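30/03/2022

Nives Carbone has kept the two-armed robot at Grariddale running for 17 months. Most of the job, she says, is cable routing.

"The arms are sound. What wears is whatever hangs off them. You get a cable looping out past the gripper, it flexes every time the wrist turns, and sooner or later the sheath goes at the connector."

She checks the gripper cables every 12 working days. Each arm is sent slowly to its joint limits while she watches the slack. Too little and the connector takes the load - too much and the loop can catch on the work.

Osvaldo D'Amico, who writes the motion programs, prefers to talk about fingers. The gripper pads came from Gostex and are replaced after 800 closing cycles on timber.

"Pine leaves resin. The pad still looks fine, but the board creeps," he says. "We lost most of August to that. I was changing force settings when I should have been wiping the pads."

### Two arms, one board

Long stock is the harder case. Once both grippers are closed, the arms form a closed loop through the timber, and any error in the base calibration turns up as twist or pull at the wrists. D'Amico reads the wrist torques with the board held still and corrects the offset before anything moves.

"If the left wrist shows a steady load and nothing is moving, stop there. Don't tune it out in software."

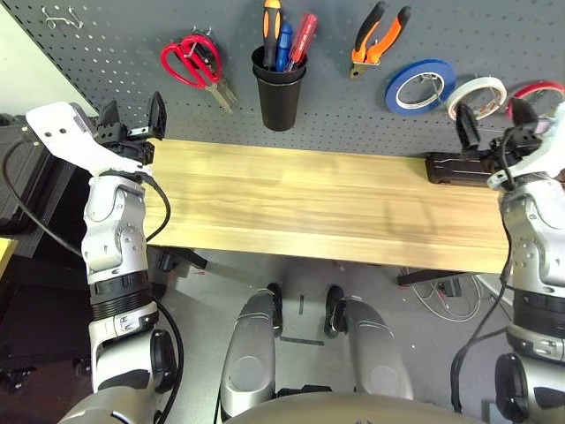 ### Spares and tools

Carbone keeps the hand tools on the pegboard: screwdrivers in a cup, pliers, scissors, rolls of tape on hooks. The blue tape marks a cable that has been inspected, the red one a cable due for replacement.

Spare cables are ordered from Sernari under part number 163. She holds two for each arm and would like a third for the left, where the connector has already been changed twice.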